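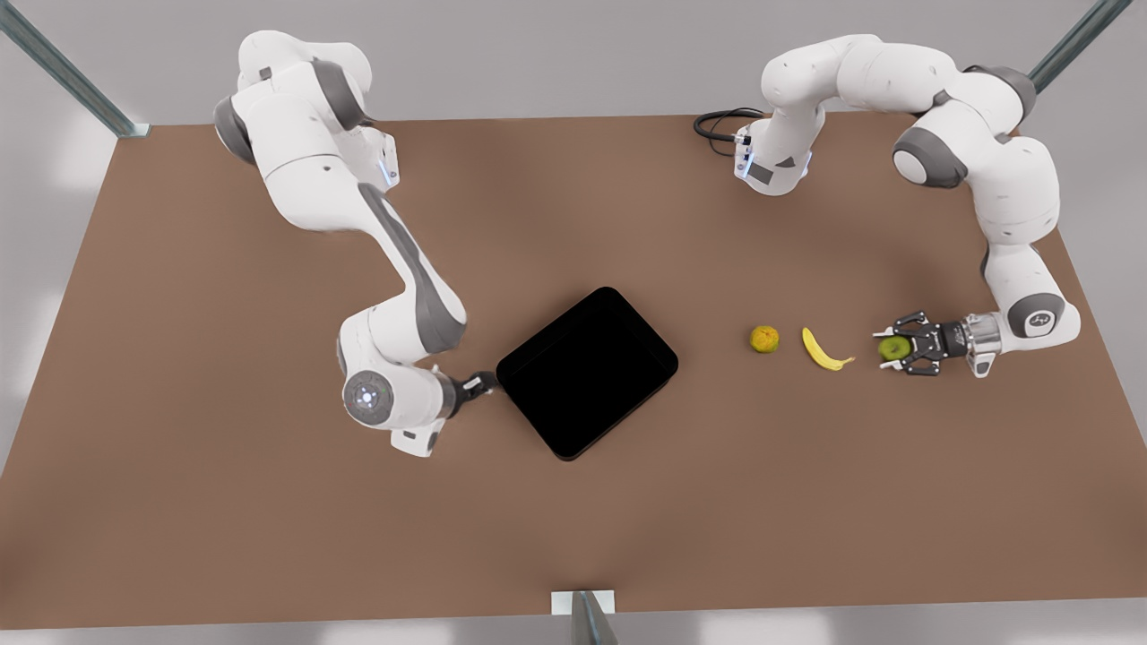

We finished the second stretch of the tray-packing work at Astport this week, and I'm happy to say there's plenty to tell you. Your money has mostly gone into two things since my last note: the simulated station, and paying people on the packing floor for the hours they spend with us away from the line. The simulated station is now good enough that packers will sit down and argue with it, and that was my main hope for the spring. The job we keep going back to is the fruit tray, because it's the one everybody on the floor has an opinion on. In the setup we're using now the black tray sits a little crooked in the middle of the table, with one gripper right up at its left corner and the other arm over on the right holding the green apple just off the tabletop, the banana and a small citrus fruit still waiting beside it. The crooked tray was a request from the floor! Trays never come down square, and the first version had them lined up so neatly that a couple of packers laughed out loud at it.

So, where we are. I'm writing this on 12 Jun 2018 and the simulation part of the plan is done, with one exception I'll get to. We've logged 1649 simulated runs of the fruit tray job, with the tray turned different ways and the fruit put down in different spots. Of those, 229 ended in something a packer would call a bad tray. I know that sounds like a lot. We were hunting for bad trays though, so plenty of those runs were set up to be nasty, and I wouldn't want anyone reading it as a failure rate for the real thing. Most of the trouble is with bananas. Apples are easy, citrus is mostly easy (it rolls if you so much as look at it), and a banana can land in a tray in a way that leaves no room for anything else. Our packers turn it in the hand on the way over without thinking. Getting an arm to do the same took the better part of a month, and it still does it slowly.

Now the people side, which I know is what you care about most and what the Shabalala grant was written for. There are two packing stations in the trial plan, and nobody loses a shift over it. I put that in writing for the crew before we showed them anything, and I'd do it in that order again. What does change is what a shift looks like. The packers at those stations would stop doing the reach-and-place part of the fruit trays and would do the sorting ahead of it and the checking after. Some like the sound of that a lot, mainly the ones with sore shoulders. Others told me flat out that checking is the dullest job in the building and they'd take the reaching any day. They have a point, and I don't have a good answer yet beyond rotating people through the two stations so no one is stuck there. The rota is drafted. It has had a rough reception from the early shift, who say it breaks up pairs that have worked side by side for years, and I'm redoing it with them.

The other worry that came up over and over was pace. Will the arms set the speed and the people have to keep up? We tested this on screen with packers pressing a pedal to call for the next tray, and the version where the person sets the pace won by a mile. It costs us some output on paper. The line supervisors were not thrilled, but they came and watched a session and agreed we should start that way. I've asked for the pedal to be written into the trial rules so that it can't quietly vanish in a busy week.

We've also had a useful few weeks on pay grades. The Climex people who look after our line equipment offered to run a short course for anyone who wants to learn how to clear a stop and restart a station. Six places went almost at once - and then came the fair question of whether knowing how to do it means getting paid for it. Right now it doesn't. I've taken that to the site manager and been told we'll have a decision before the trial starts. I'd like your backing on this if it comes to a conversation, as I think the whole thing goes sour if people pick up a skill and see nothing for it.

The exception I mentioned is soft fruit. We said we'd have peaches in the simulation by now and we don't. Modeling how something squashes is much harder than modeling where it sits, and I'd rather tell you now than fudge it. My proposal is to drop peaches from this round and leave them with the hand packers, who were pretty pleased to hear it.

On money, we're a little under on equipment and over on paid floor hours. More people came to the sessions than I'd planned for, and they stayed longer. I'd like to move $3000 from the equipment line to cover it, which leaves the total where it was. Could you let me know if an email is enough for that or if you need the form?

Next up is the real station. In July we clear the old labeling corner over in the Furlow building, get the floor marked out and start with the arms running empty trays only, with packers standing by to tell us what's wrong with the layout. Bench heights are still open. So is the noise question, which the simulation can't help us with at all. I'll send the revised rota along as soon as the early shift has been through it, and you'd be very welcome to come and try the pedal for yourself.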